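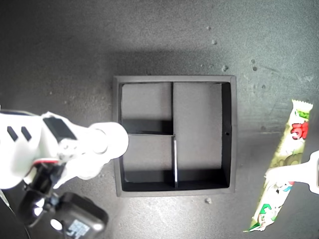
Unit 9: Fitting Goods to Divided Trays
Course handout, Packing and Presentation, Gerura Institute

Students will assign each item to a compartment before packing begins. The length of the item is compared with the longest inner wall of the tray.
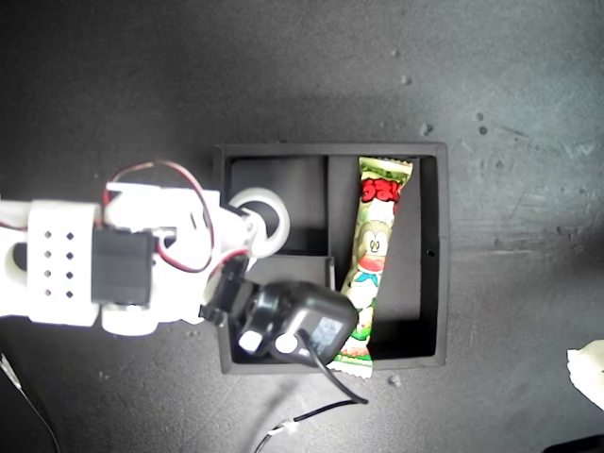

Figure 2. Long snack package in the right compartment, lower end extending past the rim.

An item that extends past the rim is recorded as "over length" on the Rikari sheet. Tilting an item is permitted only where the lid allows it.

Dividers are not to be moved during the exercise.

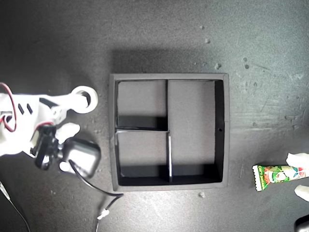 Small compartments are reserved for short items, which are placed flat and with the printed side up. Unassigned items are listed separately.
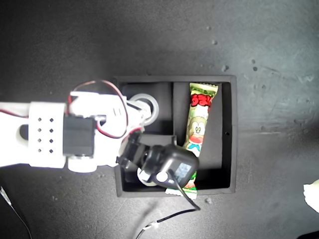 Submission

Completed sheets are due by the end of October.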